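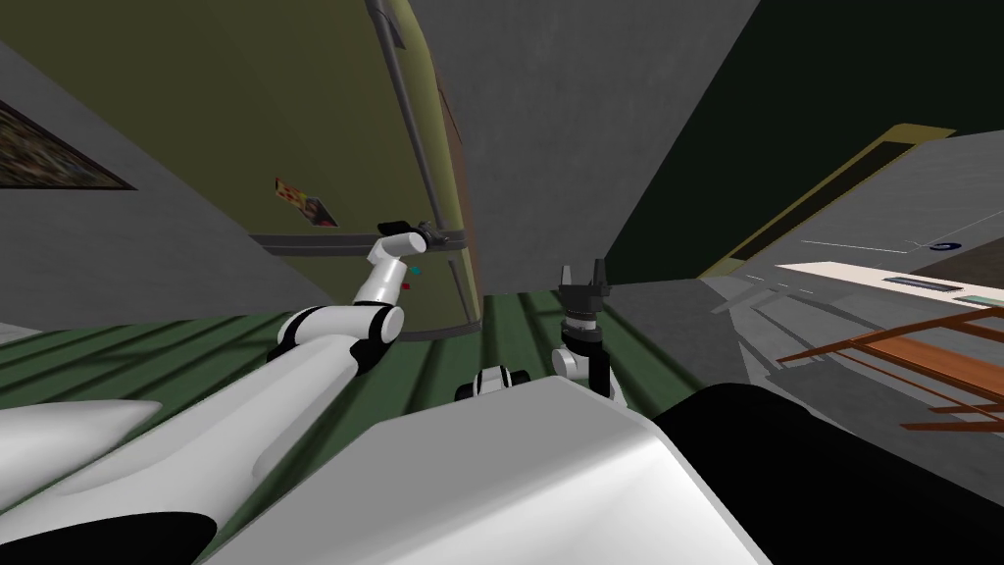 # Hedley two-arm simulation pack, by Zisix

**Verdict so far:** useful for setup and reach checks. Wait before you buy it for contact work.

Zisix sells Hedley as a ready-made practice space for two-arm mobile robots. You get a robot model with a parallel gripper on each arm, a set of rendered rooms, and a task list built around tanks, pipes and counters. The sales page says policies trained here "carry over to the floor." We have asked twice what floor, and which robot, and have not had an answer.

## What you get

- 6 room layouts, with walls and floors you can restyle
- 341 scripted tasks, many of them the same reach with a different target
- Camera views from the robot's body, including steep tilts
- Export to the Zervas log format (Pidov needs a paid add-on)

## What we think

The tank inspection task is the one Zisix likes to show. The left gripper goes to the side of a big green cylinder, right by the gray band where the pipe ends, and small colored markers sit on the surface close by. Fine, as a reaching test. But a gripper with short fingers can't close on a tank that wide, so the task says little about grasping, and the right arm has no part in the scoring.

Contact is the weak spot. The default settings treat the tank wall as perfectly stiff, and the manual spends two lines on friction. If your real job involves pressing, wiping or following a curved surface, plan to tune all of that yourself.

The body shell blocks a good part of the view in some poses. We count that in Hedley's favor, as many rival packs give you a clean floating camera that no real robot has.

## Price and license

$1000 per seat, per year. Updates are included, support is email only. The trial covers one room and leaves out log export.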